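Elldale Community Kitchen: how the fit-out is going
Progress report to the Tripathi Fund, second instalment
Prepared by Meenakshi Nautiyal
16 June 2019

Hi Abrehet,

Thanks for being so patient with me on this one. I promised it to you before the oven went in, and the oven has now been in for a fortnight, so sorry about that! The short version is that we've got a working kitchen at one end of the building and a pile of flat-packs at the other.

When I last wrote, in February, the old pantry had just been gutted and you could see daylight through the back wall. That's fixed. Dinesh Tiwari patched and lined it over two weekends and then painted the whole lot white (two coats, plus a third behind the sink where the old mustard colour kept coming through). It's a different room. I used to need a torch to find the rice.

The shelving was the big item in this instalment and I know you had questions about the switch, so I'll go through it. We'd budgeted for solid melamine shelves from Wuvix. They're nice shelves, but the quote came back with delivery on top, and Shanti Tiwari pointed out that flour gets into every corner of a solid shelf and stays there. So we changed to wire racks and grid panels. The uprights and racks came to $1,253 all up, which left us a bit under on that line, and I've moved the difference across to lids and tubs as you and I talked about on the phone.
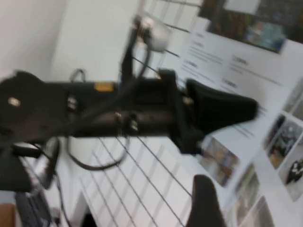 The other thing I like about wire is that it's easy to move when we change our minds, and we have changed our minds a lot. The tins started out up high and came down again after the first packing night, when everyone under five foot four had to ask for help. Heavy stuff is now at waist height, cereal and pasta go above it, and the big stockpots live underneath. Small packets do tip over on the open wire, so I've ordered some trays. They're on back order, naturally.

Packing itself is going well. We're doing 50 hampers a fortnight out of the new space, up from what we could manage on the trestles in the hall, and people aren't tripping over each other any more. Dinesh Nishad has taken over the labels (he's the other Dinesh, and yes, it does get confusing on the phone). He's put best-before months on the front of every tub in thick marker. We've thrown out a lot less since then. I haven't got a proper figure for you yet, but I'll start keeping one for the next report.

A couple of things are running behind. The extraction fan from Cliltik turned up with the wrong bracket and went back, and they're now telling us 8 weeks for the replacement. We can use the cooktop with the windows open, but it's June and it's freezing, so we've mostly stuck to cold prep and the oven. The second bench is here and still in its box. I'd like it up before the school holidays, and Shanti has her eye on the spot beside the fridge, though I think it'll block the power point. We're going to tape the outline on the floor and live with it for a week before anyone gets a drill out.

Money-wise we're inside the instalment. Receipts are in the folder I sent through, all except five small ones from the hardware shop that I'm still chasing. One of them went through the wash, so I've asked for a reprint.

For the next stage I'd like to finish the second bench, get the fan in, and put hooks along the grid for the ladles and strainers, which are currently in a bucket. I'd also like to ask whether the leftover signage money could go towards a decent trolley. The one we've got has a wheel that pulls to the left and it's taken a chunk out of Dinesh's new paint already. Could you let me know if that needs a formal variation, or if an email will do?

Come and have a look whenever you're out this way. The kettle's on the new bench and the biscuits are on the second rack, behind the lentils.

Cheers,
Meenakshi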